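Kominell two-arm kit: review after a winter in the workshop

Posted February 13, 2025

I bought the Kominell kit in November to find out whether a two-armed robot could be put together and run by someone with ordinary tools and no engineering background. It has lived since then at Endar, the shared workshop where I rent a bench. My job for it is modest: open drawers in the fitting-out room, take small parts out and put them back where they came from.

The build took 11 evenings. The arms come part-assembled, and most of the time went on the cable runs and on squaring up the mounting plate, which had arrived with two holes drilled slightly out of line. I opened them up with a round file. The printed manual is good on the arms and poor on the base. Page order is wrong in the wiring chapter, so read the whole thing before you cut a cable tie. All the screws were in the box, with spares, and the hex keys supplied are decent enough to keep.

You will need a sturdy bench, a torque driver and a second pair of hands when the arms go on. I also spent 105 pounds on a better power supply. The one in the box works, but the fan is loud and other members complained.

The software side is handled by Sillolo, a simulator that comes bundled with the kit. You lay out a room, drop the robot in it and try your routines there before running them on the real arms. I expected to skip this and ended up using it most days.

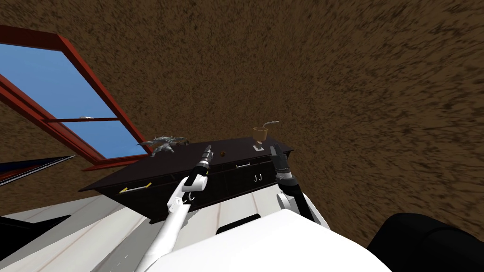

Sillolo's room editor is the best part of the package. Furniture can be resized and given its own handles, and small objects can be set on top to get in the way. My test room has a long black cabinet with a cup and straw standing on it, along with a spiky grey figurine near the left end, because I wanted awkward shapes close to where the grippers work. The straw is a nuisance to plan around, and so is anything thin. I put different handles on the drawers as well, one long and yellow and another a thin white bar, and the planner treats each as a separate problem. Setting up a grip for one does not carry over to the other, and you have to save it by hand.

The view controls are less good. The camera follows the robot's body by default and tilts when the body does, and the setting that keeps it level is buried two menus down. Surfaces look rough too, with wall textures that smear when seen from an angle. None of this affects the results, but it is tiring over a long session.

Moving a routine from the simulator to the real arms is where I lost most time. Friction is the trouble. A drawer in Sillolo slides freely unless you tell it otherwise, and the old drawers at Endar do not. I added drag in small steps until the two behaved alike. After that I ran 200 drawer openings on the real cabinet over a fortnight, and had 2 failures, both with the gripper slipping off the handle. New rubber pads from Bùi fixed the slipping. They are softer than the originals and leave no marks on paint.

Support was slow but useful. My first email went unanswered for a week, then I got a full reply with a corrected wiring diagram.

I would buy it again, though I would order the pads at the same time and leave the original supply in its box. If you only want one arm on a bench, it is too much kit — and too heavy to put away after each use. The next job for mine is the cupboard doors, which need both arms working together, and I am still setting that up in the simulator.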